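3.2 How Listeners Come Back to a Record

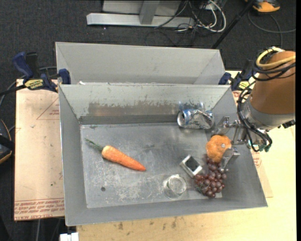

Figure 2. Carrot in a gray metal bin, with a second bin behind.

When we began talking with fans of long-running heavy metal bands, we expected them to tell us mostly about new albums, and we were a little surprised (and, I will admit, rather pleased) at how often the talk drifted back to records they had owned for years. A listener would start out on the latest release by Wadudari and, within a minute or two, would be telling us about the band's second album, the one with the long closing song, and where they were living when they first heard it. We came to think of these favorites as well-used things, and the floor of the front bin in Figure 2, with all its fine scratches and whitish scuffs, is a fair likeness of the disc surfaces that several people proudly held up for us. Wear of that kind was hardly ever spoken of as damage. People spoke of it fondly, the way one might speak of a kitchen table.

The interviews were held in Ellis over one February, and they were followed by a short written survey that went out through the mailing list of Niduso, a small record label that has handled most of the bands discussed in this paper. We received 180 completed surveys, out of around 200 that were opened, and we spoke at length with 38 of the people who sent one back. The interviews often ran well past the hour we had planned - metal fans are generous company - and we let them run, on the grounds that the best remarks tended to come after the coffee had gone cold.

One pattern deserves a closer look before we turn to lyric videos in Section 4. When Plokard replaced their singer, many listeners told us they had "given up" on the band, yet a good number of the same people went on to describe the newer songs in loving detail, down to the drum fills. We take this to mean that giving up on a band is partly a way of talking, a small show of loyalty to the earlier lineup, and that it can sit quite comfortably beside continued listening. Live shows seemed to soften the matter further. Hearing the old songs sung by the new voice was, for several fans, the moment at which they bought the new album, usually at the table by the door and usually on vinyl.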